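07/01/2021
By the Flido features desk

The first thing she does when I sit down at her bench is take my own headphones off my neck. She doesn't ask. She turns them over, runs a thumb along the inside of the band, bends one side outward very slightly, and hands them back.

"You wear them on the left a bit," she says. "The padding's flatter on that side. Do you tilt your head when you work?"

I do, as it happens! I've been told so by a chiropractor who charged me a good deal more than she would have.

She has been fixing and reselling secondhand headphones at Condori, the used audio shop on the hill in Solluncombe, for nine years. Before that she did alterations – hems, zippers, the occasional wedding dress – and she'll tell you right away that the two trades are closer than they sound. Both are about things that have to sit on a body for hours without the body noticing. She asked me to leave her name out of this because she already gets stopped in the grocery store by people with broken ear pads in their bags, and I believe her, because while we were talking two customers came through the door and walked straight past the front counter to get to her.

I had come to talk about sound. We talked about sound for maybe five minutes.

"Everyone wants to start there," she says. "And I love music, I have it on all day. But people don't bring a pair back because of the treble. They bring it back because it pinches. Or it slides off when they look down to chop an onion. The band is what you're really living with."

So we talked about bands. I had no idea there was so much to say, and I left with four pages of notes and a strong urge to look at the top of everybody's head.

A headband, as she explains it, has three jobs that pull against each other. It has to spring inward hard enough to keep the cushions sealed around your ears. It has to spread that pressure across the top of your skull so you don't get a hot spot. And it has to let itself be yanked open, one-handed, by someone answering the door. The outer shell mostly does the springing. The strip of padding on the inside handles your skull. The sliders at either end make up the difference between my head and yours.

The pair she was fondest of on the day I visited was a light blue one, over-ear, with a pale powdery shell and padding in a brighter blue along the inside of the curve. She had been saving it to show me.

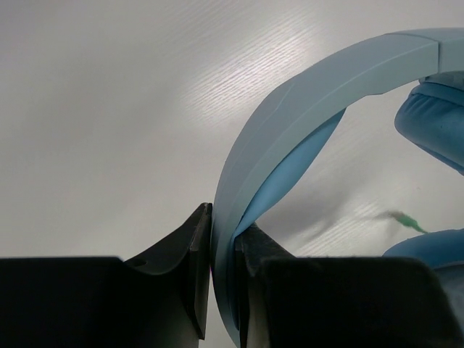
"I'm a sucker for two blues together," she says. "Somebody had to sit in a meeting and argue for that. It would have been easier to do the whole thing in one color. When the padding is a little stronger than the shell you get this line of color under the arch, and on a person it only shows when they turn their head. I think that's lovely."

She talks about color more than I expected. Most of what comes through the shop is black, and she has nothing against black, but she says the pale ones teach you more. A dark band hides its history. On a pale one you can see where fingers go, where it rested against a coat collar, whether someone wore it over a hat. She cleans them with a barely damp cloth and then a dry one, working along the curve and never across it, and for seams she uses a soft toothbrush that has been cut down to half its bristles. (She made me hold the toothbrush. It's a very good toothbrush.)

Seams are her second favorite subject. The long groove that runs down the outside of many plastic bands is the place she checks first when a pair comes in, and she does it by feel, with her eyes on something else. A groove that stays even all the way along tells her the shell is sound. If one edge stands up a hair higher than the other, even for the width of a fingernail, the halves are starting to part and the clock is running. The next place she checks is the joint where the arch meets the slider.

"That's where they go," she says. "Nine times out of ten, if it's going to crack, it's going to crack right there, because that's where people grab. They pull the cup down from the cup. Please, please hold the band with one hand and move the slider with the other. I would put it on a billboard if I could afford one."

I ask how many pairs she has saved. She does keep a tally, in a ledger under the bench, one line per pair, with the fault and the fix. She flips to the last page and reads me the number: 945. Then she flips back and finds the one that started it, a gray set with a snapped yoke that she mended for her sister with fishing line and a lot of nerve. It still works. Her sister still won't let her redo it properly.

The ledger also tells her what goes wrong. Cushions come first by a mile. Of the lines in the book, 216 are nothing but a cable fault, which she considers the most cheerful kind of job, a half hour of soldering and someone goes home happy. Bands are a smaller share, but they're the ones she thinks about at night.

"A cushion you replace. A cable you replace. But if I replace the band, is it the same pair? I did that for a customer last September and he put them on and said they felt like a rental car. He was right! Same drivers, same cups, same everything. The band had learned his head and I'd taken it away."

She was so bothered by this that she went looking for a better way to re-pad an old band without losing its shape, and that's how she found Arkby, a small upholstery supplier that normally sells to people who restore car seats. They cut foam for her in tapered strips, thin at one end and wider at the other, so that she can copy the way a good original is built. She likes a strip that starts narrow and fills out as it runs down the side. It took 10 tries to get the taper to lie flat along a curve without puckering. The failed ones are in a jar. I suggested she throw them out and she looked at me as though I'd suggested throwing out the cat.

I tried on a re-padded pair next to an untreated one of the same model, and the difference is real. With the old foam I could point to the exact spot at the top of my head where the band was resting. With the new strip I couldn't find it. I kept both on and off for quite a while, back and forth, until she started laughing.

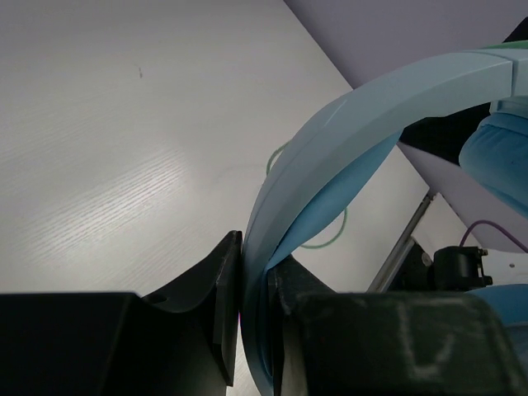 "You want to forget where it is," she says. "If you can tell me where the band is touching, I haven't finished."

There's a test she does at the end of every job, and it's so simple I've been doing it at home ever since. She holds the band in the middle, at the top of the arch, and lets the two cups hang. Then she looks at the cushions. On a happy pair they lean toward each other a little and sit level. If one droops lower, either a slider is out by a click or the band has taken a twist, usually from being stuffed in a backpack with one cup folded under. A small twist can be coaxed out over a few days on a form. Her forms are all homemade. The best of them is a bowling pin with a towel around it.

About storage she has strong feelings. Hooks are fine if they're wide. A narrow hook, or a nail, or the corner of a monitor, puts the whole weight on one point of the padding, and after a winter of that you have a dent that won't come out. She hangs hers over a length of closet rod. In the shop there's a rail of them along the back wall, waiting for their people, and she rotates them now and then, like somebody turning jars in a pantry.

I ask what she'd tell a person shopping for a used pair, and she's off again, leaning forward on her elbows. Squeeze the cushions and see whether they come back up. Look at the inside of the band before the outside. Open it slowly, close to your ear, and listen for a creak. Put it on and look at your shoes. Put it on with your glasses, if you wear glasses. And wear it for a whole song, a long one, before you make up your mind.

"And get a color you like," she says. "People feel silly about that. They'll say, oh, it doesn't matter, I can't see them when I'm wearing them. But you see them on the desk every morning. You see them on the hook. You're going to pick them up with your hands hundreds of times. Why wouldn't you want that to be nice?"

The door opened again and a teenager came in, holding a pair of earphones by the cord – in-ears, the tiny kind – with a look of great sorrow. She doesn't really do in-ears. She had her hand out for them before he reached the bench.

I had meant to leave with nothing. I went home with a green pair off the rail, the band freshly padded, and I've been practicing moving the slider with two hands.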